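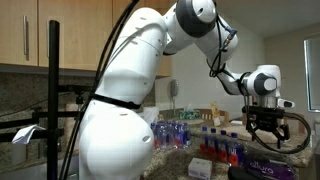
Ticket: Warmwasser in der Küche bricht beim Zapfen ein
Gerät: elektronischer Durchlauferhitzer Zakatari, Untertischmontage
Status: gelöst, unter Vorbehalt
Bearbeitet von: Liviu Bratu

Meldung

Frau Bucur aus dem zweiten Stock meldet, dass das Wasser an der Küchenspüle zuerst warm wird, dann kalt, dann wieder warm. Im Bad, das an einem eigenen Gerät hängt, keine Beschwerden. Die Hausverwaltung Grutow hatte die Sache schon einmal mit dem Vermerk »Gerät defekt, Austausch empfohlen« an uns gegeben. Woran man das festgestellt haben will, steht nicht dabei. Gemessen wurde laut Akte nichts.

Ich tausche ungern ein Gerät auf Zuruf. Beim letzten Mal lag das ausgebaute danach bei uns im Regal und lief auf dem Prüfstand ohne jede Auffälligkeit.

Erster Termin, Vormittag

Brândușa Bucur war da und hat den Fehler vorgeführt. Hahn voll auf: Temperatur hält. Hahn halb zu, also so, wie man eben Geschirr abspült: nach kurzer Zeit kommt es kalt. Dreht man wieder auf, springt das Gerät hörbar an. Fehleranzeige leer. Sollwert am Drehregler stand auf Mitte.

Netzseite geprüft, alle drei Phasen liegen an, auch unter Last. Klemmen nachgezogen, waren fest. Damit ist die Theorie des Elektrikers (»bestimmt eine Phase weg«) für mich erledigt. Bei einer fehlenden Phase würde das Gerät bei vollem Durchfluss schlappmachen und gerade nicht beim gedrosselten.

Durchfluss bei voll geöffnetem Hahn mit Eimer und Uhr genommen: 6 Liter pro Minute. Bei halb geschlossenem Hahn 3, und dort beginnt das Gerät zu takten. Einschalten dürfte es nach Datenblatt schon deutlich darunter. Entweder stimmt das Datenblatt nicht, oder der Durchflusssensor zählt zu wenig.

Anruf bei der Hotline

Cleltero macht den Kundendienst für Zakatari. Nach 10 Minuten Musik bekam ich den Rat, das Gerät stromlos zu machen und zu entlüften. Habe ich gemacht, obwohl ich nicht verstehe, wie Luft in eine Anlage kommen soll, an der seit Monaten keiner war. Ergebnis: unverändert. Zweiter Rat: Sollwert höher stellen. Auch gemacht. Danach war das warme Wasser wärmer und das kalte genauso kalt.

Ein Herr Valderrama rief nachmittags zurück und war brauchbarer. Er fragte nach dem Sieb im Kaltwasserzulauf und nach der Armatur. Von »bekanntem Verhalten bei manchen Einhebelmischern« war die Rede. Bekannt vielleicht, in der Anleitung steht davon kein Wort.

Zweiter Termin

Sieb ausgebaut. Feiner grauer Belag und ein paar Körner, vermutlich Rost aus der Steigleitung. Schön war das nicht, zu war es aber auch nicht. Gereinigt, eingesetzt, neu gemessen. Bei vollem Hahn etwas mehr Druck am Auslauf, das Takten beim Drosseln blieb.

An dieser Stelle hätte ich den Auftrag fast als »Sensor tauschen« geschlossen. Kollegin Lu meinte, ich solle vorher den Mischer ausschließen, und hatte recht damit.

Test dazu: Eckventil kalt für den Mischer zugedreht, sodass nur noch Wasser durch den Erhitzer kommt. Hebel ganz auf heiß, Durchfluss langsam gedrosselt. Das Gerät läuft durch, auch bei dünnem Strahl. Eckventil wieder auf, Hebel auf heiß: taktet wieder.

Der Mischer (Magalhães, Einhebel, laut Mieterin im Mai vom Vormieter übernommen) lässt demnach auch in der Stellung »heiß« kaltes Wasser zu. Der Erhitzer bekommt beim Drosseln dann nur noch einen Teil der Menge, die vorne aus dem Hahn läuft, und schaltet ab, wie er soll. Meine 3 Liter waren also am Auslauf gemessen und sagen über den Sensor gar nichts. Das hätte mir früher auffallen können.

Maßnahme

Kartusche des Mischers getauscht. Alte Kartusche: Dichtung auf der Kaltseite eingerissen, eine Keramikscheibe mit Riefe. Danach Zapfversuche in allen Hebelstellungen, kein Takten mehr. Auslauftemperatur bleibt auch bei kleinem Strahl stehen. Sollwert auf die alte Position zurückgestellt.

Das Gerät bleibt drin. Durchflusssensor nicht getauscht.

Was mich noch stört

Die Mieterin sagt, der Fehler sei abends schlimmer gewesen. Zur eingerissenen Dichtung passt das nur, wenn der Kaltwasserdruck im Haus abends anders liegt. Gemessen habe ich das nicht, beide Termine waren tagsüber. Bei der Verwaltung habe ich nach dem Druckminderer im Keller gefragt. Antwort: »Der ist neu.« Ein Einstellprotokoll gibt es nicht. Solange ich keins sehe, behandle ich das als Behauptung.

Falls wieder etwas kommt: zuerst den Druck am Abend messen, dann das Sieb, dann erst über den Sensor reden. Bitte kein Gerät bestellen, bevor der Eckventil-Test wiederholt wurde. Die Position 92 im Angebot der Verwaltung (»Austausch Erhitzer inkl. Entsorgung«) ist von uns nicht freigegeben.

Rückmeldung der Mieterin: läuft, auch abends. Ticket vorerst geschlossen.

Zuletzt aktualisiert: 16:40 Uhr

Kommentare

Lanying Lu
Trag bitte noch die Teilenummer der Kartusche nach. Im Haus dürfte derselbe Mischer öfter verbaut sein, und ich möchte nicht jedes Mal wieder zerlegen, um sie abzulesen.

Emilian Sandu
Hatte genau das gleiche Bild in einem anderen Objekt, da war es dann doch der Sensor. Der Eckventil-Test war dort negativ, also Takten auch ohne Kaltwasser am Mischer. Würde den Test vor jeden Gerätetausch setzen. Dass ein Druckminderer neu ist, heißt übrigens gar nichts, die kommen mit Werkseinstellung aus dem Karton.

Liviu Bratu
Teilenummer kommt, steht auf der Tüte im Wagen. Zum Druckminderer: sehe ich auch so, habe Zugang zum Keller angefragt.

Anselmo Valderrama
Von unserer Seite der Hinweis, dass der Belag im Sieb wiederkommen wird, wenn er aus der Steigleitung stammt. Bitte beim nächsten Termin noch einmal hineinschauen.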